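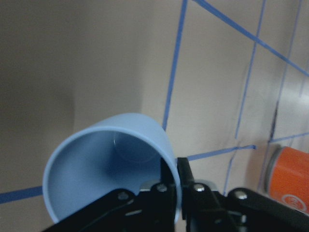
Light blue cup, tipped toward the camera

Site Safety Walk: Olari Building, Tamuno Street
September walk, with my comments

General contractor: Grullis
Scope: ground floor, second floor, roof access, rear yard
Floor area walked: 3,152 square feet
Start: 6:45 a.m., before the framers got going

I do these walks for the owner and I write them up the way I'd talk them through, so if you only want the marks, read the OK / FIX / WATCH lines and skip my chatter. FIX means before the next shift starts. WATCH means I'm going to look at it again next month and I'd love to be bored by it.

1. Gate and fencing

Fence panels clamped and upright: OK
Gate locks from outside: OK
Signs readable from the sidewalk: FIX

The hard hat sign has faded so badly that I walked right past it, and I was looking for it! New one please, at eye level. The fence itself is in good shape, much better than last month when the corner by the alley was held up with wire and good wishes. There's still a gap under the gate where the ground has washed out. A kid could get an arm through but not much else, so I'm leaving it alone for now. If it rains hard, go look at it.

2. Walkways and housekeeping

Main path clear, front door to stairs: OK
Cords off the floor or covered: FIX
Scrap in bins: OK
Nails pulled or bent over: WATCH

Cords again. I know, I say this every time. The orange one across the bottom of the stairs is the one I care about, and it's a two minute job to run it overhead on the hooks that are already up there. Scrap was really well handled (whoever moved the bin closer to the saw, thank you, it shows). I picked up three boards with nails sticking through near the rear door, which isn't a lot, but they were all face up.
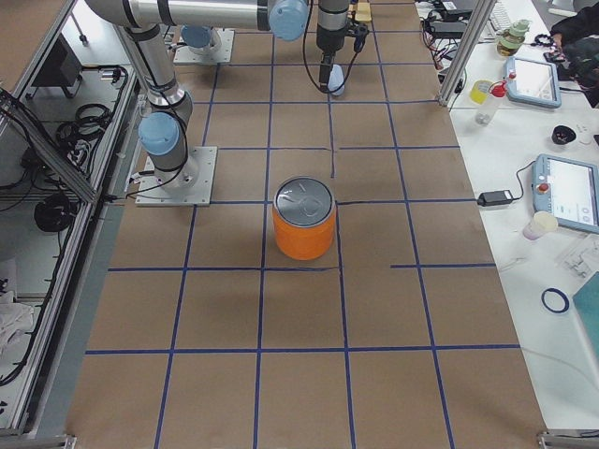
3. Scaffold, north wall

Base plates on mud sills: OK
Cross braces pinned: OK
Planks full width, no gaps: FIX
Guardrails and midrails: OK
Toe boards: FIX
Inspection tag signed for the shift: OK

The Florel planks came in and they're nice and stiff, but somebody took one from the upper deck and it's now being used as a ramp in the rear yard. Put it back and build a ramp. The gap it left is right where you'd step off the ladder with your hands full. Toe boards are missing on the alley side, and people do use that alley, I met a man with a dog there while I was writing this down.

Tag was signed and the time was filled in. Last month it had a signature and no time, which tells me nothing, so that's progress and I'm happy to say so.

4. Ladders

Tied off at top: OK
Extend 3 feet above the landing: OK
Feet on firm, level ground: WATCH
No damaged ladders on site: FIX

There's a six foot stepladder on the second floor with a bent spreader. I laid it on its side and put red tape on it. Please take it off site altogether, because a taped ladder in a corner will be standing up again by lunch. The roof ladder is tied properly. Its feet are on a scrap of plywood over dirt and it feels all right, though I'd like a proper pad there before the wet weather comes in.

5. Material hoist

Load limit posted: FIX
Area below roped off: OK
Cable and hook, visual check: OK
Operator list posted: OK

The paperwork allows up to 2,000 pounds and the plate on the machine has been painted over. Clean it off or post a new one. I had a good talk with the crew about it and they all gave me the right number, so I'm not losing sleep, but the next crew won't be the same people. The rope around the drop zone was up and folks were walking around it without being asked. 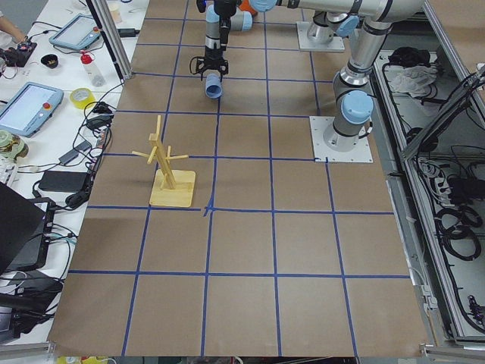 Mug tree stand on the taped tabletop

6. Temporary power and lighting

GFCI on all temporary outlets, tested: OK
Panel cover closed: OK
Stair lighting: FIX
Bulbs caged: OK

I pushed the test button on every outlet I could reach and they all tripped and reset. The light at the second floor landing is out, and at a quarter to seven it was properly dark up there. I used my phone to get down. That one can't wait for the electrician's next visit, just swap the bulb, and if it isn't the bulb then hang a battery light there.

7. Fire

Extinguishers charged and tagged: OK
Within reach of hot work: WATCH
Gas cans in a metal cabinet: OK
Exit path marked: OK

No hot work going on while I was there. The nearest extinguisher to where the plumber has been soldering is 60 feet away around a corner, and I'd rather see one parked right beside the torch. Grullis has spares in the trailer, so this costs a short walk. Gas cans were put away and the cabinet was latched, both doors. Lovely.

8. Floor openings and edges

Stairwell opening railed: OK
Duct openings covered: FIX
Covers marked and fastened: FIX
Roof edge protection: OK

This is the section I get grumpy about. There are 2 duct openings on the second floor with loose plywood laid over them, no screws and no marking. I nudged one with my boot and it slid. I stayed until they were both screwed down, which took no time at all, and I've left them as FIX on the sheet until the word HOLE is painted on each one in letters you can read from across the room.

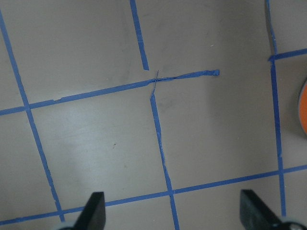 While I was up there I checked the roof edge as well, and the rails are solid all the way along, including the short run behind the stair head that got missed in the spring. Give them a shake every morning anyway. Posts work loose when people lean sheets of plywood on them, and people do.

9. First aid and toilets

Kit stocked: WATCH
Eyewash bottle in date: OK
Toilet serviced, hand washing supplied: OK

Plenty of gauze, hardly any small bandages, so I can guess what kind of month it's been. Top it up. Soap and paper towels were both there.

Items to close before next shift: gate sign, stair cord, scaffold plank and toe boards, bent stepladder, hoist plate, landing light, marking on the duct covers.

Send me a phone picture as each one gets done and I'll cross it off from my end.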